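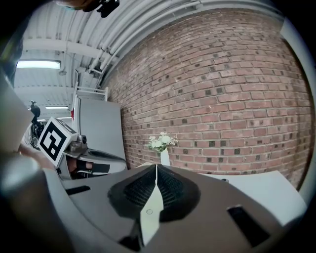

Hand am schwarzen Griff. Tag der offenen Tür in Asemmont, 30.10.2021

Die alte Spinnerei in Asemmont heißt jetzt Lilinura und soll ein Stadtquartier werden. So steht es jedenfalls auf den Fahnen an der Zufahrt. Der Bauträger Bevau hatte zum Rundgang eingeladen, und weil ich im Juni schon einmal vor verschlossenem Tor stand, bin ich hingefahren.

Vom Bahnhof läuft man elf Minuten, laut Prospekt. Ich habe fast doppelt so lang gebraucht, allerdings auch an zwei Ampeln gewartet, die im Prospekt wohl immer grün sind.

Geplant sind 106 Wohnungen, davon 46 »preisgedämpft«. Was das heißt, wollte ich gleich am Eingang wissen. Es hänge von der Förderung ab, und die Förderung vom Land. Wie lange die Bindung gilt, stand auch auf den Tafeln nicht. Dafür gab es eine eigene Tafel zur Dachbegrünung, mit Schmetterling.

Der Rundgang selbst war kurz. Im Websaal ist das Sheddach erhalten, das Nordlicht dort ist wirklich schön, das gebe ich gern zu. Unten soll eine Markthalle einziehen. Wer darin verkaufen will, konnte man uns nicht sagen, Gespräche würden geführt. Die letzte Markthalle in der Gegend war nach zwei Wintern wieder leer — daran erinnerte sich in unserer Gruppe fast jeder.

Am Färbereitrakt wurde es dann interessant. Der Boden sei untersucht, hieß es, das Gutachten vom Büro Ueda liege vor. Einsehen könne man es später. Wann später? Nach der Auslegung des Bebauungsplans. Dann ist die Frist für Einwände aber vermutlich halb herum.

Kaffee und Zwetschgenkuchen gab es umsonst. Die Stellplatzfrage habe ich schriftlich eingereicht, eine Antwort ist mir bis zur nächsten Ratssitzung zugesagt.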